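Gathering Grasps: the Gallery

Home
Project
Gallery
Notes
Contact

The Girkon project collects examples for a system which must learn to pick up ordinary things from a bin. We started it in January, in the workshop on the Valtard side of the building, and this page is the place where we show how the work looks from day to day. The long explanation is under Project. On the gallery page I try to keep the words few, but I know that I do not always manage it.

For visitors who come here first, a few sentences are necessary. A learning system of our kind does not receive rules such as "hold a cup by the handle". It receives many attempts, the good ones and the bad ones, and from them it must find out for itself where to close the fingers. One attempt is one approach to one object, one closing of the gripper and one try at lifting. With each attempt we store the pictures from the cameras, the position of the arm, the opening of the fingers and a label that says if the object was held or not.

The present collection has the name Preltier. It contains 2691 attempts. In the Preltier set we use 32 objects, and all of them are small enough to lie in the palm of a hand. Some come from the toy shop, some from the kitchen drawer, and a few were found at the bottom of a box that came with the furniture. The older collection, Bianchini, had only 12 objects, and the system learned these so well that it became quite helpless when we gave it a new one. I think this was our most useful mistake.

How we choose the objects

We want shapes that ask for different answers. A block has flat sides and is kind to the fingers. A thing with soft bristles changes its form when it is pressed. Flat and shiny things are the most difficult for us, for two reasons: the fingers find little to hold, and the reflection moves when the camera or the lamp moves. Transparent plastic is also a trouble for the depth camera, which sometimes reports a hole in the place where the object is.

We do not arrange the objects nicely. The person on duty drops them from a low height and leaves them where they stop. If two of them touch each other, we keep it so. In the first weeks I had the bad habit of turning each object to its "good" side, and 31 attempts had to be taken out again for this reason.

How we label

A grasp is called good when the object stays in the fingers for the whole lift and also during a small shake. If it slips at the shake, the label is "weak". If the fingers close on air, or push the object away, the label is "missed". We keep the missed ones with the same care as the good ones. A colleague from another department asked why we save so many failures, and I answered that the system has the same right to them as we have.

The labels are written by the program and afterwards checked by a person. The program is usually right about the good grasps. It is less sure about the weak ones, and there we look at the recording two times.

Pictures

Click on a picture to see it in the larger size. The wrist and its cables are often in front of the view from the fixed camera, so we always store the view from a second camera together with it.
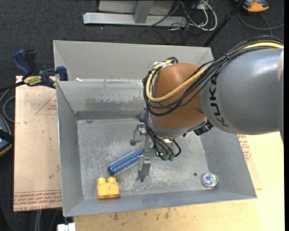 The gripper at work in the grey bin, with the KUKA arm coming from the right. The blue bristly object is beside the fingers, the yellow block lies near one front corner and the small shiny round one near the other.

If you look at the floor of the bin you will find many scratches. We thought of changing it for a clean one, but a system that has seen only clean metal would perhaps be confused by old metal, so the old bin stays for the whole of Preltier.

Use of the pictures

You may use the pictures from this page for teaching, if you mention the Girkon project. For the complete recordings, with the arm positions and the labels, please write to us through the contact form and tell us in a few lines what you want to do with them. We try to answer in the same week.

Back to top
Next: Notes on the second camera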